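Right, so I've been playing the new Gemstead bingo on my phone since April and I have opinions. Thread, sorry in advance.

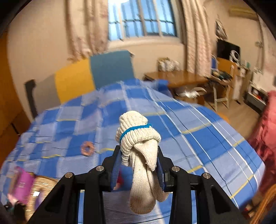 First thing, the move from Lavow to Drelari's platform. My old account came across fine, balance and all, but my favourites list didn't. I'd spent ages sorting that list. Gone.

Second, the rooms. The Bartoš room is the 30-ball one and it's over before you've finished your cuppa. I love it! The big evening room is slower and the chat's friendlier, though you do get the odd sook when someone else calls a full house.

Tickets. You can buy up to 6 a game now. I stick to 2, cos any more and I'm just watching colours flash (auto-daub does it all for you anyway, and I still tap along like a goose).

Someone asked about the jackpot. It was sitting at $714 when I logged off last night and no, I have not been anywhere near it. One number off a line is my natural habitat.

What I don't like – the deposit button is right next to the chat button. Same size, same colour. I've hit the wrong one more times than I'd care to admit. Come on, Drelari, move it to the other side of the screen.

What I do like – the spending limit is finally on the front page of your account and you can set it by the week. On the old Lavow app I had to email support to get mine changed. Set yours before you play, not after.

Oh, and the caller voice! There's a new one and she's much easier on the ears than the old bloke, but she says "legs eleven" with no feeling whatsoever. I've sent feedback.

If anyone's worked out how to get their favourites back, please reply. I've tried logging out and in again, and I've tried the help page, which still has the Lavow logo on it.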